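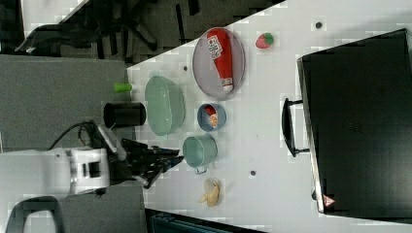
Workshop > Bench Robots > Tips & Fixes

When the gripper won't let go

I've had a Skaltex arm on the bench since April and this one cost me most of a long weekend, so learn from my grief! Mine closed on the ketchup bottle, lifted it nicely, then just hung on. Error 2448, which the manual calls "grip fault" and leaves at that. Thanks heaps.

First, hit the stop and keep your fingers out of the jaws. I didn't, and copped a blood blister the colour of beetroot. A stalled motor can still be pushing, so power off at the wall and wait 3 minutes before you touch anything.

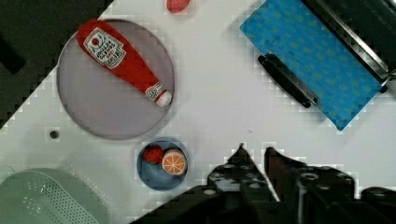
Then check the cable at the wrist. Mine had a kink that only pinched when the arm reached across to the far side (took me ages to twig). Araceli Villaseñor from the Nokdale shed reckons you want enough slack for a full turn of the wrist, and she's fixed more of these than I have.

If the cable's fine, back off the two finger screws a smidge and wipe out any fluff. Run it at low speed with something soft before you go near a good bowl. I've ordered a spare lead from Aryee, still waiting on it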